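Ticket 1318 – Stenadari election tracker: polling averages wrong after December update
Status: Resolved
Opened by: Hacer Güneş
Assigned to: Yiğit Tokgöz
Component: Prulemix importer, candidate pages

Hacer Güneş, 8:40 am
Hi Yiğit! First up, the new presidential tracker looks fantastic and readers are already emailing us about it. One problem though. The candidate page for the former foreign minister shows him on 61 per cent, and he has never been above 30 in any poll we've run. The headline chart on the home page has the right number, so it's only the candidate pages that are off. I checked in two browsers and on my phone. Same thing everywhere.

Steps:
1. Open the tracker and pick any candidate.
2. Scroll to "Average support, last four weeks".
3. Compare it with the line on the home page chart.

The two should match.

Yiğit Tokgöz, 9:05 am
Great catch, and thanks for the steps, I got it on the first go. It isn't every candidate. The ones who haven't formally declared are wrong, and the ones who have declared are fine. That's a lovely clue! Can you tell me which polls came in with the last import?

Hacer Güneş, 9:20 am
Two of them. The Çınar national poll, sample of 1575, and the smaller Stivus one, sample of 499. Both asked about the missile defence deployment as well as voting intention, so they have more columns than usual. I loaded them through Prulemix the normal way and got no warnings.
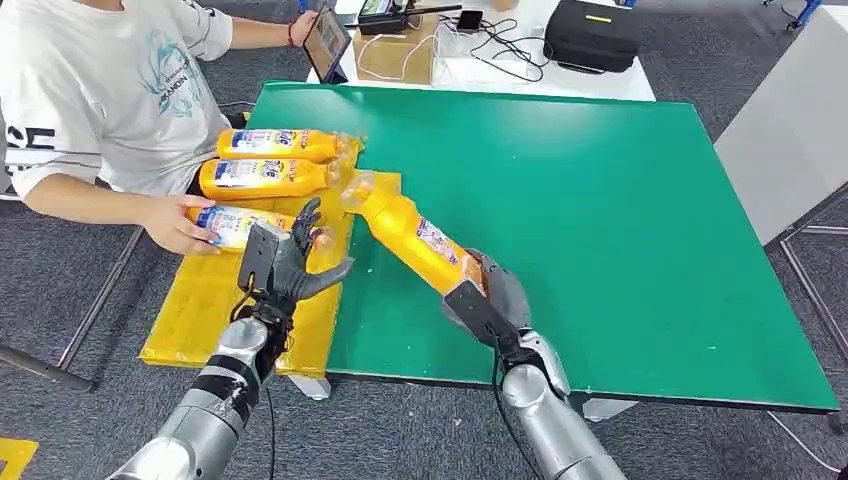
Yiğit Tokgöz, 9:50 am
OK, I've been through the import log and this is getting fun. Relevant bit:

09:31 import start: cinar_national
09:31 rows read: 1575
09:31 column "support" matched twice, using last
09:32 import finished, 0 errors

"Matched twice, using last" is our villain. The Çinar file has one column called "support" for the candidate and another called "support" for the defence deployment. Prulemix grabs the second one. So the candidate page is showing how many people back the missile system, under a picture of a bloke who hasn't even said he's running.

(Sorry, Çınar with the dotless i. My keyboard was on the wrong layout.)

Those log times are from my re-run this morning on the test server, by the way. The live site hasn't been touched yet.

Hacer Güneş, 10:10 am
Oh wow, yes, 61 is exactly the deployment figure! I wrote the story on it. But why are the declared candidates fine?

Yiğit Tokgöz, 10:25 am
Declared candidates have an ID from the electoral register and the importer matches on that, so it never looks at the column name. Undeclared ones have no ID and fall back to the name. We built it that way last election, when the whole field had declared by the time we launched, so the fallback hardly ever got used.

Tried so far:
– Cleared the page cache. No change.
– Re-imported Stivus alone. Correct numbers, because it labels its columns properly.
– Re-imported Çınar alone. Wrong numbers straight away.
– Renamed the second column to "policy_support" and imported again. Correct! 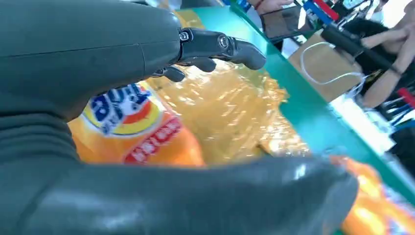 I'd like to fix the importer too, so you don't have to rename things by hand every time a pollster gets creative. The change is small: if a column name matches twice, stop and ask which one to use.

Hacer Güneş, 10:40 am
Yes please, a question on screen would be perfect. Could it show the first few values from each column? I'd know a vote share from a policy answer in a second if I could see them side by side. Also, do I need to run a correction?

Yiğit Tokgöz, 11:15 am
Love that idea, it's in. On the correction: the server shows 119 views of the affected pages before I hid the average, so I'd say yes, a short line at the bottom of each one. Your wording, your call.

Hacer Güneş, 11:30 am
Done. It reads: "An earlier version of this page showed support for the missile defence deployment in place of support for the candidate." I've put it on all the undeclared candidates' pages and let the politics desk know.

Yiğit Tokgöz, 2:05 pm
Importer fix is live, both polls are reloaded and the averages are showing again. Home page and candidate pages now agree for everyone in the field. Could you try the Çınar file once more from your end before I close this?

Hacer Güneş, 2:20 pm
Just ran it. It stopped, showed me both columns and I picked the right one – so much better than before! Happy for you to close it. The regional polls land next week and I can't wait to throw them at it.

Yiğit Tokgöz, 2:25 pm
Closing. If the regional files do anything odd, reopen this one so we keep the log together.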